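Sorilville Robotics Club
Gallery: The tip transfer project

Home > Projects > Gallery

Words by Euan Munro

I should say at the start that I voted against this one. When Emília Vávra suggested that the club spend the spring term teaching an arm to move pipette tips from one box to another, I asked who had ever complained about doing it by hand. Two people had, as it happens, and both of them were on the project. They got their way and I got the job of writing the gallery page, so you will have to put up with my opinions alongside the pictures.

The task sounds like nothing. Two boxes of tips stand open on the table. The arm takes a tip out of a hole in one rack, carries it across and puts it into a hole in the other rack. Then it does it again. A bored twelve-year-old could manage a tip every couple of seconds while watching television. Our first full run in November, with Gwenaël Leclerc at the keyboard and the rest of us holding our breath, took 15 minutes to shift 16 tips, and I am told this was good.

What I will grant is that it is harder than it looks. A tip is light, slippery and slightly bendy, and the hole it has to go into is not much wider than the tip is. If the fingers close a little too high the tip swings. If they close too hard it leans over. Kristýna Dvořáček kept a notebook of failed attempts and gave up numbering them long before we stopped failing.

The plan was to call the program Pliltby, after a name that came up in a typing accident. It stuck, and I have lost that argument too. 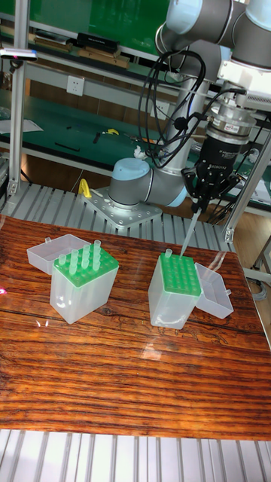

Tip in the fingers, on its way down to the right-hand rack.

The slow part is lowering. Picking up was working fairly well by the third session, but going down into a hole is where most of the trouble was, and where most of the shouting was as well. Gwenaël's view is that the arm needs to approach at the same angle every time. Mine is that it needs to be told where the hole is, which sounds obvious until you ask how, and then everyone starts drawing on the whiteboard.

There was a long disagreement over whether to let the program look for the holes or simply measure the rack once and trust the numbers. We measured. It works as long as the boxes stay exactly where they were put. Lean on the table and you start again. I have pointed out more than once that a real laboratory is full of people leaning on tables. Yevdokiia Semeniuk, who joined us from the Sinitden group and has more patience than I do, says you have to get the easy version right before you are allowed to worry about the hard one. She may have a point. I would still like to see the hard one before anybody uses the word "automated" on a poster.

I also have doubts about how we count. A run is marked as a success if the tip ends up standing in a hole. It doesn't have to be the hole we asked for. I raised this at the Alemayehu open evening, in front of visitors, and was asked to bring it up later.
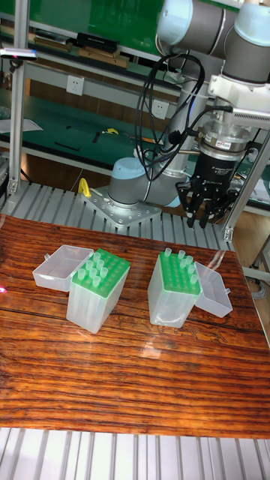 Fingers open and nothing in them, with tips standing in both racks.

What happens next

We carry on until the end of term. Emília wants the arm to fill a whole rack without anyone touching the keyboard. Kristýna wants to try a different shape of fingertip and has some 2 or 3 designs drawn up, all of which look the same to me. Gwenaël is rewriting the part that does the lowering - again.

As for me, I've said I will change my vote if it does ten clean runs in a row, in the right holes, with somebody else setting out the boxes. So far the best is four. New members are welcome whether or not they believe in the project, and sessions start at 6 pm. Bring something to eat, as the machine in the corridor only takes coins and is usually out of everything except mints.

More galleries
Line followers
The sorting belt
Open evening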